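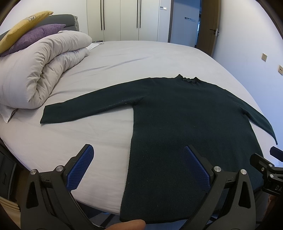
How early do you need to get to Vulholm for a track day?
Gates open at 7, briefing is at 8 sharp. Aim to be parked up in the paddock by 7:15 and you'll have time for scrutineering.

First timer? Quick rundown, typing this between sessions so bear with me.

Night before
Fuel up in Skellberg. Pump at the circuit closes early and costs more. Check oil, brake fluid, pads. Torque the wheel nuts -- 109 Nm on my Baxter, yours will differ so look it up. Empty the trunk. Floor mats out too.

At the gate
License, signed waiver, helmet. Open face is fine for cars. Then straight to the noise test. Fail it and you dont drive.

Tires
Start a few psi under your normal road pressure. Do one session, come in, check them right away. Bleed all four back to the same hot number. Write it down, you will forget.

On track
Two easy laps first. Pass on the left only, and wait for the point-by. Vustier corner tightens late -- brake earlier than you think, stay wide, then turn in. Last lap is a cool down, no brakes if you can help it.

Back in the paddock
Leave it in gear, handbrake OFF. Hood up. Re-check the wheel nuts after the first sesion and again at lunch.

Sessions are 24 minutes. Skip one if you're tired. Drink water.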